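Re: [havier-users] wrist depth drops out near glossy objects, planner stalls

Sorry for the slow answer, been stuck on the Valton release. Replying inline, then a longer bit at the end.

> We upgraded to the August build last week and now the grasp node
> stalls on anything shiny. Log says "no valid plane" and then it
> just waits. Old build would at least try something. Is there a
> param to go back to the old behavior? We're on the Trusstead
> driver, wrist cam plus one fixed cam.

There is, plane_check: off. But please don't leave it off. The old build tried something because it fell back to the last good table plane and never told you how old that was. We had one 907 frames stale and it was still planning on it.

What the new build does — before fusing, each camera gets scored on how much usable edge it has in view. Low score, that camera gets dropped for the cycle. If both drop you get the stall. The score is where I'd look first. A view that's nearly all one smooth surface up close gives it next to nothing to work with:
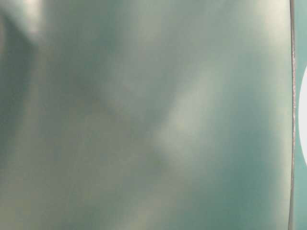 So set min_edges per camera, not globally. I know the docs say global, docs are wrong, will fix. Fixed cam I run at 90, wrist cam at 100. If you only set the global one then the wrist value gets silently overwritten at startup, see the ticket in the Rolland tracker.

> Also the highlight mask seems to eat half the object sometimes.

Yeah. Known. The mask grows every bright blob by the same radius no matter how big the blob is, so a few small glints near each other merge into one hole and the fit loses the middle of the object. Turn mask_grow down to 1 and turn on split_blobs. Also check your crop, if the fingers are inside it then the segmenter will happily join a handle to the gripper, specially in the dark bit between the jaws. Spoons are my usual test for both at once.

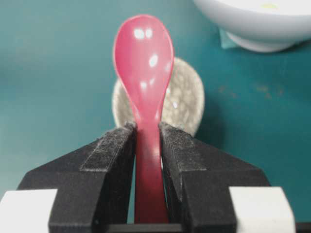 With the finger mask loaded the pose fit only looks at what sticks out past the pads. You need the mask for YOUR fingers, the one in the repo is for ours. make_mask.py does it, close the jaws on nothing, run it, open, run it again. Takes a minute. Don't forget to restart teh node after, it doesn't reload.

Couple more things

— the stall itself should time out and it doesn't, that's my bug. Patch is on the branch "stall-timeout", not merged. Works for me, not tested with the Trusstead driver at all.

— if you can send a bag please send one with both camera topics in it, the last one had only the wrist. And the config you acutally launched with, not the template.

— I replayed 2,592 frames from our side through the new scoring and can post the per-frame scores if anybody wants to compare thresholds. Plain csv.

Will try to merge the timeout before the next tag. If plane_check off is the only thing that gets you running meanwhile then fine, but watch the plane age in the status topic and stop if it climbs.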